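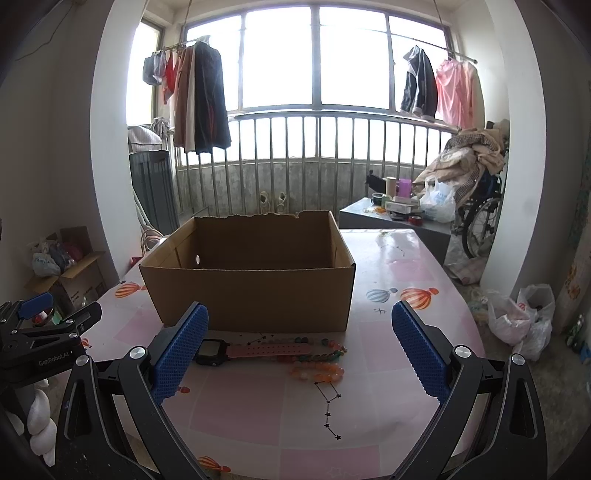 Week 6: How far away is that galaxy?

Read the Haslam chapter before Friday. Roland Haslam is clear on method and too trusting on error bars, so read it with a pencil.

We can't measure the distance to a remote galaxy directly. We infer it, step by step:

1. Parallax for nearby stars. Plain geometry, and the part I worry about least.
2. Cepheid variables, calibrated on step 1. The pulse period gives the true brightness. Dust and crowding both get in the way.
3. Type Ia supernovae, calibrated on step 2. They are called "standard candles." They aren't standard until we correct them, and the corrections are fitted to the data.

An error in step 1 is carried into everything after it. Adding more supernovae won't remove it.

Problem 7. A galaxy recedes at 1,110 km/s. Find its distance using H = 67, then H = 73 (km/s per megaparsec). Then say how much you believe either answer, given that galaxies also have motions of their own of a few hundred km/s. A student last June gave me four decimal places. Please don't.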